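How Does a Corn Maze Get Made?

A corn maze starts as a plain field. At Derkthorpe, the farmers plant in rows that run 2 ways, up and down and then side to side, so the walls grow thick. When the corn reaches your knees, they cut the paths. The map is drawn on a grid first — 144 squares on paper, each one a patch of field.

By October the corn is taller than a grown-up. Some farms add a scary part after dark, with actors hiding in the rows. The daytime maze has no actors.

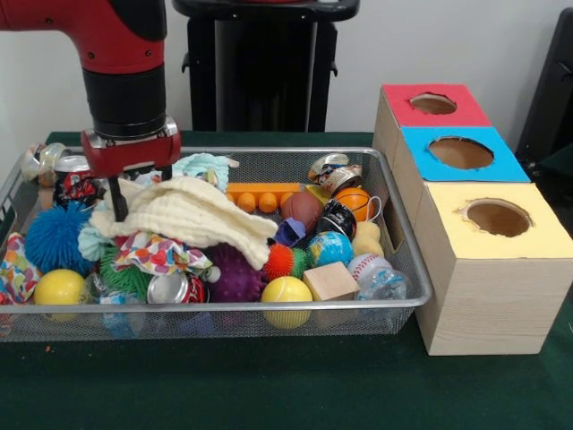
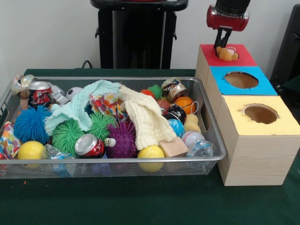 If you get lost, stay on the path and wave your flag. A worker on the tall platform will see it and come to get you.

Comments

mazefan266: We got out in time for cider!

Hemari: Do they cut it again if it grows back?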